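The House Rules of Folding

Last updated: June

Fotis Alexiou keeps his rulebook in a kitchen drawer's worth of loose pages, and when I asked if I could read it he laughed and said I was welcome to try, so long as I put everything back in the right order (I did not, and I'm sorry, Fotis). It started as a single sheet taped to a door. These days it runs to 24 pages, it goes by the name of the Prililora handbook, and it is the nearest thing his small laundry automation company, Wirent, has to a constitution.

I had gone there expecting to hear about clever software. What I got, for most of a long and very pleasant morning, was a conversation about manners. How close may a person stand to a moving arm? Who gets to press the restart button after a stop, and what do they have to say out loud first? If a shirt slips, does the machine get a second try, and a third? Every one of those questions has a page, and nearly every page has somebody's handwriting in the margin arguing with it.

The pages on cloth are the ones people fight over the most. Metal parts behave themselves, Alexiou told me, and cardboard mostly does, but a piece of fabric never lies the same way twice, and a rule that works beautifully for a dish towel can fall to bits on a stretchy T-shirt.

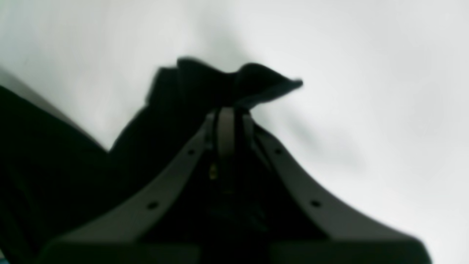 So the handbook begins with the grip, and it is wonderfully stubborn about it. Take hold of one layer if you want one layer. Close slowly. Lift a little and wait before lifting a lot. If the cloth has bunched up so much that you can't tell which part you're holding, put it down and start over, and write it in the log as a fresh attempt even if it feels like the same one. That last bit caused a real row, I gather. A customer called Vogler, who runs linens for a string of guesthouses, wanted a success rate that ignored do-overs, and Alexiou wouldn't give them one. "If my daughter takes the driving test twice, she has taken it twice," he said, and poured me more coffee.

The log itself is a lovely, dull, useful thing. When I visited it held 3,855 attempts, each with the kind of cloth, the color, the starting position and a plain note of what went wrong, if anything did. Color matters more than I would have guessed! Black fabric hides its own creases from a camera, and so the handbook asks for dark pieces in every round of testing, on a pale surface, with the lights left exactly as they were for everything else. You aren't allowed to brighten the room just for the difficult ones.

Then there is the pass mark. A new folding routine has to manage 80 clean folds out of a hundred before anybody outside the team gets to see it, and the routine they were proudest of in the spring reached 91. I asked whether that was good. Alexiou tilted his head from side to side for quite a while and said it was good for towels.

The two-arm section is newer and, to my mind, the most interesting. With one arm you mostly worry about the arm. With two you also worry about what's stretched between them, and a tug from one side becomes a problem for the other. The rule is that both hands must report a hold before either one pulls, and that if either loses its hold, both stop. There is a line underneath, in green ink, that says "BOTH means BOTH."

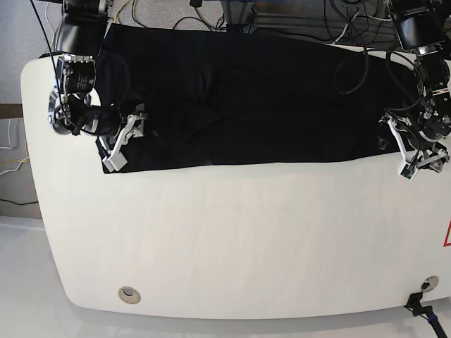
Two arms, one cloth: a gripper stationed at each end on the white worktop.

Much of the rest is housekeeping, and I mean that kindly. Cables get checked before each session, by hand, along their whole length. The worktop is wiped with the arms powered down. Visitors stay behind the line on the floor, and that goes for magazine writers too, even ones who have been given coffee. Anyone at all can call a stop, and the person who calls it never has to explain until the arms are still.

I did wonder how much of this would survive outside one careful little company. Alexiou has sent the handbook to Runbridge, a workshop a few towns over that is trying out the same sort of machine on hospital gowns, and they have sent back a list of complaints longer than the section they were complaining about. He was delighted. Page nine is already being rewritten, and he'd like to hear from anybody who folds things for a living, with or without motors, about what to do with fitted sheets.

Enjoying our features? Sign up for the monthly newsletter. You can unsubscribe whenever you like.

Contact us | Copyright, all rights reserved | Back to top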